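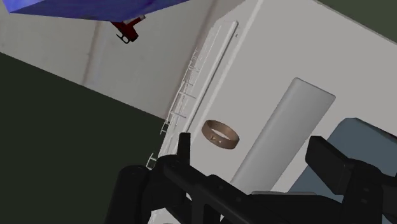 Can I trust a simulator to tell me which of two grippers is better for small objects?

Marisol Doucet

I have to recommend either the Draltel two-finger gripper or the Jirex one for picking up little things, jewelry-sized and smaller. The Draltel rep sent a simulation where their fingers get it right 200 times out of 200. Jirex has a simulation too and, surprise, theirs wins in that one. I don't own either gripper yet and the return policy on both is lousy. Would running them both in the same simulator settle this, or would I only be making my own version of a sales pitch?

Todor Ivanov

It can rule out the worse one if the difference is large, but it won't pick a winner between two decent grippers, and it should never be the only thing you go on.

What a simulator does well is geometry. If the fingertips are too fat to get around the part, or the body of the gripper hits the shelf before the fingers arrive, you'll find that out for free. Same with camera placement. If the gripper blocks its own wrist camera for the last bit of the approach, you'll see it in the simulator and it will be just as bad on the bench.

What it does badly is contact, and with small objects contact is most of the job. Friction is a number somebody typed in. Change it a little and the ranking can flip. Look at what value each vendor used. My guess is you won't find it in either file, and I'd hold that against both of them.

If you run your own, do this:

Use the same arm, same controller gains, same object and same start positions for both. Put in the real finger opening speed from the data sheet, not the default.

Run each gripper at a low, a middle and a high friction setting. If one wins only at the high setting, treat that as a loss.

Move the object a couple of millimeters from where the controller thinks it is, in a random direction, every run. A perfect score with perfect position data tells you nothing. I suspect that's where the 200 out of 200 comes from.

Save the failures and watch them. Drops, missed grasps and objects shooting out sideways are different problems and shouldn't be added together.

We did 604 runs of this sort in January with an older Draltel and an Uchida. The simulator liked the Uchida by a wide margin. On the real arm they were close enough that I wouldn't bet lunch on either. The Uchida pads picked up dust and got slick, and there was no dust in the model.

uchida_owner

Just buy the Uchida. Had mine for ages, works great, never needed a simulator.

Marisol Doucet

Thanks, but the Uchida doesn't fit our wrist flange, so it's out.

Todor, how many runs do you think I need before the numbers mean anything? The Jirex file has 12 per object, which seemed thin to me.

Todor Ivanov

Twelve is thin. With that few, nine good and eleven good could easily be the same gripper on a different afternoon. I'd go for 200 per gripper per friction setting. It's computer time, so leave it going overnight.

Then ask both companies for a loaner — even two days would help — and spend it on your smallest part only. If a rep says the simulation makes a loaner unnecessary, I'd take that as a bad sign.

benchside_sisthorpe

Mostly agree with Todor, except on the camera. Ours looked fine in simulation and was useless on real metal parts because of glare off the shiny ones. Flat, even lighting in the simulator hid it completely. So test the camera on the real thing too, under your own lights, before you blame the fingers. Also check whether the Jirex controller lets you read back finger position. The one I tried only reported open or closed, and I couldn't tell a good grasp from an empty one on anything thin. Might be fixed by now, but get it in writing.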